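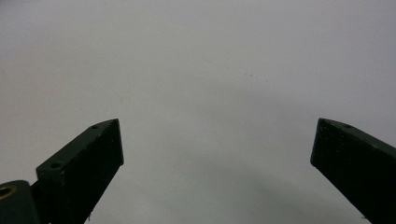 Ticket opened for the second-floor copy room at Nanditz. The tenant reports that the new wall paint shows patches when the overhead lights are on. The paint is Flunitz eggshell, one coat over primer, put on by our own crew. The tenant asked for a pale gray with no visible roller marks, the kind of smooth, even surface in the photo, a soft whitish gray with nothing on it to catch the eye. What they have is a wall with shiny bands at about shoulder height and a dull strip along the ceiling line.

Status: Open
Priority: Normal
Assigned to: Golnar Babaei

4/21/21
Looked at the wall with the lights on and off. With the lights off it looks fine. With the lights on, the bands are plain from the doorway. Longest one runs from the window to the light switch. Color match is okay against the chip. Sheen is the problem.

Checked the leftover can. Label says eggshell, same batch number as the one on the work order. Stirred it and found a thick layer at the bottom that had not been mixed in. Crew confirmed they shook the can by hand and did not use a paddle.

Update 1
Mixed the leftover paint with a drill paddle for 3 minutes and rolled a test patch behind the door. Left it overnight. Test patch dried even. Compared it with the wall next to it and the wall is glossier.

Tenant asked if we could just touch up the bands. Told them no. Touch-ups on eggshell show worse than what is there now, and we would be back in a week.

Update 2
Read the humidity logger in the hallway. It was at 70 percent on the afternoon the wall was painted. The can says not over 80, so that is within limits, but the vent in the copy room was closed and the room has no window that opens. Opened the vent and taped a note on it.

The strip along the ceiling is a separate issue. It was cut in with a brush in the morning and the rolling was done after lunch, so the edge had already dried. On the recoat, cut in one wall and roll it before moving to the next.

Update 3
Plan for recoat:
Scuff the whole wall with a fine sanding sponge and wipe down.
Box both cans together in one bucket and mix with the paddle.
New roller cover, 3/8 nap. The old one was shedding.
Work from the window side toward the door. Don't go back over paint that has started to set.
Copier stays unplugged and covered until the next morning.

Govindasamy has the sponges in stock. Roller covers are on order from Grerenberg.

Update 4
Recoat done on the long wall and the short wall by the door. Checked the next day with the lights on. No bands. Ceiling line looks the same as the rest. Tenant looked at it and signed off.

Still to do: put the switch plate back on, return the spare bucket, add the paddle to the crew's kit list. Leaving the ticket open until the switch plate is on.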